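# A morning among the rollers at Zivusthorpe

I had been wanting to get to the Zivusthorpe decorators' open day for three years running, and in July I finally made it, along with Estela Montecinos, who drove, and my notebook, which is now speckled with primer. What a good day out!

Doors opened at 9. The hall is an old seed store on the far side of the canal, and the first room is given over to brushes. Nelu Barbu had a bench there and was tying bristle by hand, a bundle at a time, talking the whole while about glue. He let people have a go. Mine shed all over the bench -- his never lost a hair.

Next door was Akbulut, the roller people, with a wall of sleeves sorted by nap. You could handle any of them, and everyone did. I had always bought whichever was nearest the till, so it was a treat to stand there squeezing a short nap and then a long one and hearing which suits a smooth door and which suits old plaster. Dardo Gaete runs that side with his brother Wenceslao, and the two of them disagree happily about nearly everything, including whether to dampen a sleeve before its first coat. (Dardo says yes. Wenceslao says only for water-based paint. I am with Wenceslao.)

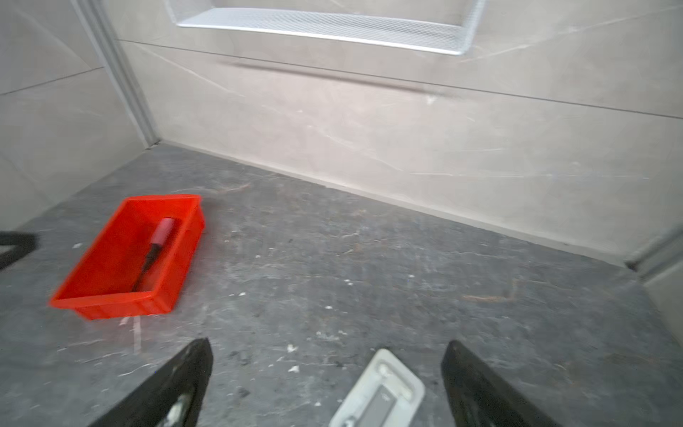

*Drandaretti Newsletter, no. 46*

The red tray was my favorite thing of the day, and I know how that sounds. It's a plain shallow plastic one with walls that flare a little and a thin rim, and the pinkish roller or brush lies lengthwise inside it with its slim black handle. Put down on that dark, marbled floor, the color fairly sings. I have scraped around in enough gray trays in dim hallways to see the sense of one you can't help spotting before you step in it.

After coffee came the wall trial. Fidel Medina had put up plasterboard panels along the back corridor and you could sign up for one, pick your gear and paint it as you liked. Estela got panel 12 and did a very handsome green. I learned to load less and roll slower, and my arms learned it too. Fidel goes down the line with a lamp held flat to the wall, which shows up every ridge, and he is kind about it.

We ended at the Jundico table for offcuts and seconds. I came away with two sleeves and a bent scraper for the price of a sandwich.

Parking is behind the hall, and the lunch van takes cash only. The side door is the one without steps. Estela has already asked for the same panel next summer.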